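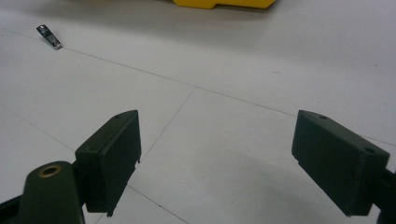 The dark green pads of a hand-held gripper over a white tiled floor.

Rundden to buy hand-held grippers before deciding on robot arms

Thursday, October 28, 2021

Rundden will spend the first part of its automation budget on hand-held grippers and leave the purchase of full robot arms until the next budget year, the parts distributor told staff this week.

The company had set money aside for two arms at its Kidbridge warehouse, where returned goods are sorted by hand. Operations manager Jayanthi Shetty said the quotes came in higher than planned once guarding, floor anchors and electrical work were added.

"The arm itself was close to what we budgeted," Shetty said. "The work to the building was the part we had wrong. We'd have used up the whole amount and still had no money for training or spares."

Under the revised plan, Rundden will buy a small set of grippers that workers hold and operate themselves while picking up items. Recordings of that work will be used to train the software that would later run the arms. Shetty said the recordings would also help the company choose what to buy, by showing which items a two-fingered gripper handles well and which ones it does not.

Staff have set a first target of 500 recorded pick-ups. The items will come from the returns line and will include small electronic parts, cable clips, plastic cases and boxed hardware. Once those are done, the company will review the results and decide whether to continue with the same finger design.

Fingers and pads have their own line in the budget. Shetty said they are expected to wear faster than anything else on the tool and that the company wants to be able to swap them on site. The order includes 144 replacement pads in two widths, along with a box of threaded inserts and screws. Any pads left over at the end of the recording work will be kept for the arms, provided the same mounting pattern is used.

That condition has been written into the request for quotes. Suppliers must state whether their arms will accept the finger mounts Rundden already has, and must price an adapter separately if they will not. Three suppliers received the request, among them Vũ and Ostalholm. Rundden has not released their prices.

Ostalholm has offered a lease that covers servicing and one replacement arm. Vũ has quoted for outright purchase only, with servicing billed by the visit. Shetty said she had no preference yet. A lease would be easier to fit into the yearly budget, she said, but the total cost over five years would be higher on the figures she has seen so far.

The warehouse floor is also part of the planning. The sorting area proposed for the arms is 89 square metres, and part of it is now used for pallet storage. An engineer will check the slab before any anchors go in. The cost of that inspection has been moved forward into this year's budget, as has a new electrical panel that the company says it would need with or without the arms.

No jobs will be cut under the plan, according to the notice given to staff. Four returns workers will be offered paid hours on the grippers in blocks of up to two hours, with breaks between blocks. Workers asked for the limit after trying a loaned unit and finding it tiring on the wrist — the notice says a lighter handle will be ordered if one is available.

Some staff questioned the timing, with the busiest weeks for returns still to come. Shetty said recording would stop if the line fell behind and that no one would be taken off a shift to do it.

Suppliers have until the middle of December to send final quotes. Rundden expects to have the slab report by then as well, and will bring both to its next budget meeting. The company has not set a date for installing the arms.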